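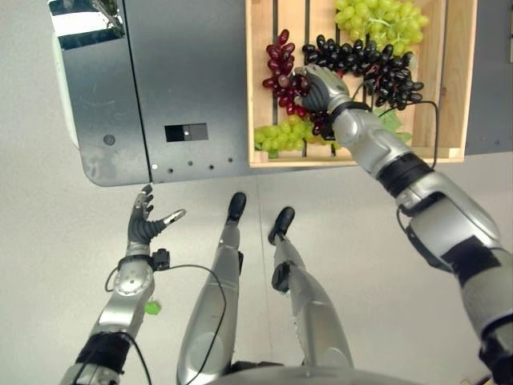
Renata Holm
Props and display, Stockdale shop

Burkura Grapes: README
Last edited 7/12/24

Hi, and thanks for downloading! Burkura Grapes is a photo set of fake fruit, mostly grapes, in wooden crates. I dress store displays for a living, and I got tired of hunting for decent reference pictures every time somebody wanted a market stall in a window. So I started keeping my own, and it kind of got away from me.

What you get
3,000 photos in 2 folders. The one called "crate" has the fruit sitting in a crate, and the one called "loose" has single bunches on a plain backdrop. There's also a spreadsheet, labels.csv, with one row per photo.

The fruit
All of it is artificial. The grapes come in light green, a glossy red, and a purple so dark I first logged it as black (you'll still find "black" in some of the older rows, and it means the same thing). I use two bunches of the green with one red and one dark a lot, because the green brightens everything up and the dark ones go flat if you pile them together. I like the big dark bunch across the middle. Put it in a corner and it looks like a hole in the crate!

Leaves are a pain. Some bunches have a green leafy bit that pokes out, some lost theirs years ago. The "leaf" column says yes if any leaf shows at all, even a sliver.

The crate
Pale blond wood with a slatted bottom. It's a nice neutral color next to the fruit, and the gaps between the slats read as dark lines, so please don't go marking those as shadows or stems. I did exactly that on the first pass and had to redo a whole afternoon of rows. There's a second crate with a darker stain, from the Lokard job, that turns up only in the crate folder. Look for "stain" in the notes column.

Labels
file: the photo name
folder: crate or loose
colors: every grape color you can see, separated by semicolons
bunches: how many, counted by stem where the stem shows
leaf: yes or no
notes: whatever I felt like writing, sorry in advance

Counting bunches is the shakiest part. When two of the same color are pushed up against each other it's hard to say where one stops, and I went with my gut. If you need that column to be exact, check it yourself first. Colors I'd trust, apart from that purple/black business.

Known problems
The reds came out too orange in a batch I shot under the old shop lights. I left them in and put "warm" in the notes. A handful of files got saved sideways and I haven't fixed them yet. And there are a lot more green grapes than anything else, which is me buying green every time I see a good bunch on sale.

What it's good for
Display mockups, painting reference, sorting pictures by color, practicing your own labeling. I wouldn't use it for anything to do with real grapes. Plastic shines differently and none of mine have that dusty bloom on the skin.

Using it
Free for personal and classroom stuff. For a paid job, send me a note through the Cestmont page and tell me what it's for, I'll almost certainly say yes. Credit as "Burkura Grapes" is plenty.

Next update should be in September, with pears, if I can find a fake pear that doesn't look like a light bulb.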